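Practice News: Changes to Repeat Prescriptions and Winter Parasite Cover

Clients registered with the Tindari Veterinary Centre will notice several changes to the way repeat prescriptions are handled this winter. The new arrangements were agreed by the partners in September and apply to dogs, cats and rabbits alike. Please read them carefully, particularly if your animal receives long-term medication.

Ordering repeat medication

Requests should now reach us at least 2 working days before the medicine is needed. Orders may be placed by telephone, through the form on our website, or by leaving a completed slip in the box beside the front door. We regret that requests can no longer be taken in the car park when animals are being handed over, as a number of these went astray over the summer.

When ordering, please give the name of the animal, the name and strength of the medicine, and the quantity required. The strength is printed on the pharmacy label, directly under the name of the product. If the label has worn away, the reception team can look up the most recent supply, although this takes longer at busy times of day.

Medicines are collected from the side entrance on Ismail Road. Uncollected orders are held for 9 days and then returned to stock.

Medication reviews

A veterinary surgeon may only prescribe for an animal that is under his or her care. In practice this means that each patient on long-term treatment must be seen at regular intervals, and the date of the next review will now be printed at the foot of every prescription label. Animals with heart disease, epilepsy or an overactive thyroid are generally seen more often than those receiving skin treatments alone.

Where a review is overdue, we will normally dispense a short supply to prevent a break in treatment and ask you to make an appointment at the same time. Thiện Chu, who has joined the practice as our third veterinary surgeon, is holding additional review clinics on Thursday afternoons. Blood samples can be taken at the same visit, and owners of diabetic cats are asked to bring their record of insulin doses with them.

Fleas and ticks in the colder months

Many owners stop flea treatment once the clocks go back. We would advise against this. Central heating allows fleas to breed indoors throughout the winter, and most of an infestation at any one time consists of eggs, larvae and pupae in carpets and soft furnishings — the adult fleas seen on the animal are a small part of the problem.

Every dog and cat in the household should be treated, using a product suited to its species and weight. Certain dog treatments contain permethrin, a substance that is highly poisonous to cats, and must never be used on them. If a cat has been exposed by mistake, telephone the practice at once, whatever the hour.

Animal bedding and washable covers should be laundered weekly at the highest temperature the fabric will stand. Floors should be vacuumed thoroughly, including under furniture and along skirting boards, and the contents of the cleaner emptied into an outside bin.

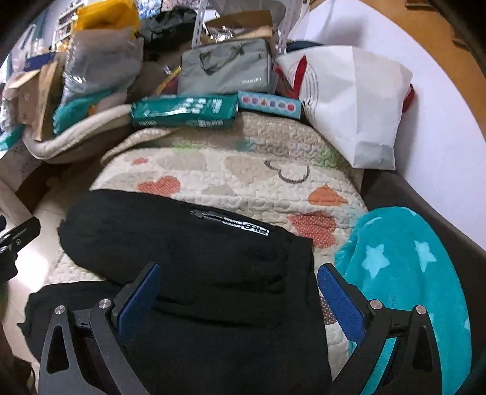 Soft furnishings and fabrics at floor level: check the care label before washing.

Ticks are less active in cold weather but may still be picked up on mild days, especially by dogs walked in long grass or bracken. Tick removers are available from reception.

Returning unused medicines

Unwanted or out-of-date medicines should be brought back to the practice and should not be placed in household rubbish or flushed away. Our disposal contractor, Wastero, collects from us monthly. Tablets may be returned in their original packaging. Used needles must be in a sealed sharps container, which we can supply on request.

The Healthy Pet Plan

The Bimier plan, which spreads the cost of vaccination and parasite treatment over the year, now has 400 animals enrolled, of which 255 are dogs. Members' treatments will continue to be set aside for collection each month, and members do not need to place a separate order for them. Prescription medicines outside the plan are subject to the new notice period.

Questions about any of these arrangements may be put to the reception team during normal opening hours.

Issued 19 November 2020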